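Notebook, drinks bench, April

Carrying on with the lemon cordial recipe. Last entry ended with the syrup too thick and me out of clean jars, so this one starts from the jars.

Washed and dried everything before lunch. Marloes had used the tall jar for mint and it still smells of mint after two washes. Put it aside for the Folby batch, where it won't matter.

Syrup
Same sugar as before, same pan. Equal weights of sugar and water this time, 200 g of each. Took it off the heat as soon as it went clear and let it stand with the lid on. Last time I let it simmer while I was on the phone and lost a lot of water, which I think explains the thickness. Result is thin enough to pour through the small funnel without waiting on it. Color is fine, no yellowing.

Lemon
Three lemons from the Nurer box, one from the shop. The Nurer ones are smaller with thinner skin and gave more juice for their size. The shop one was waxed, so I scrubbed it under hot water and kept it out of the peel. Peeled the others with the short peeler, no pith that I could see. Peel went into the warm syrup and sat there for 2 hours. I had planned on one, but the delivery came and I forgot it. Tasted it anyway. Slightly bitter at the end, not enough to throw it out. Next time one hour with a timer.

Juice strained twice, first through the coarse sieve, then the cloth. The cloth needs replacing. It has a thin patch in one corner and I had to fold it over.

Mixing
Added juice to syrup a spoon at a time and tasted as I went. Stopped when it was a bit sharper than I like, because Sigrun's note from the Lilley tasting says people add less water than we tell them to. Wrote the final weights on the card inside the cupboard door. Card is nearly full. Start a new one and keep the old one behind it, don't throw it away.

Dilution
Tried three strengths in the small glasses. One part cordial to 4 water was too sweet. One to 6 was good cold and flat at room temperature. One to 7 was the one I kept going back to, with a slice of lemon in it. Marloes preferred one to 6 and said the weaker one tasted like a glass that had held lemonade earlier. We left it open. Sigrun to decide when she's back.

Pouring by weight
The old way was to fill the little measure and tip it into the cup. Everyone fills it differently, some to the line and some to the brim, and then there's the drop that stays in the measure. From now on the cup goes on the scale, tare, and the cordial goes in straight from the bottle. Steps as I have them:

Scale flat on the bench, not on a folded towel.
Empty cup in the middle of the platform. Tare.
Pour slowly through the spout. Stop a little short and let the number settle.
Read it before adding water. Write it down then, not later.
Tare again, water in, second number.
Slice of lemon last, never before the reading.

The slices should be cut ahead and left on the board so nobody is cutting with sticky hands between cups. Thin ones float, thick ones sink and get left behind. About the thickness of a coin is fine. Cut the ends off first and put them in the peel tub.

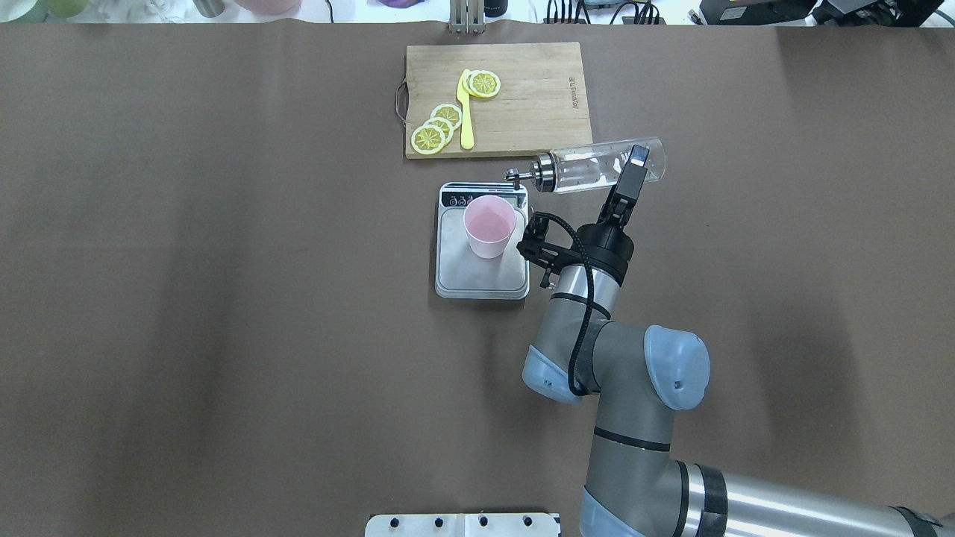 Olatunji Food Workshop | Drinks and Preserves

Metal spout on the glass bottle for pouring, pink paper cup on the scale, slices on the wooden board behind it. I'd like this to be the standard layout. The board stays at the back and the scale in front of it, so the display side of the scale needs a wipe more often than it used to get one.

Keep the brown cover on the bench for anything with syrup in it. It creases, and smoothing it out before the scale goes down is worth the minute. Wipe with warm water only. The spray leaves a film and then the cups pick it up on the bottom.

Spouts: rinse straight after use and stand them upside down on the rack. One was left in overnight last month and had to be soaked before anything would come through it.

Paper cups: the box we order from says 4000 on the label, and storage is already tight, so please don't order another until the top shelf is clear.

To do
New straining cloth.
Timer for the peel, one hour.
Repeat the one to 6 and one to 7 cups with cordial straight from the fridge, and have Marloes taste without knowing which is which.
Ask Sigrun Blomqvist whether the Lilley people want the sharper version or the one from the first card.
Label the mint jar.

Remaining cordial is in the fridge, second shelf, lid marked with an L. Don't use it for the Folby batch.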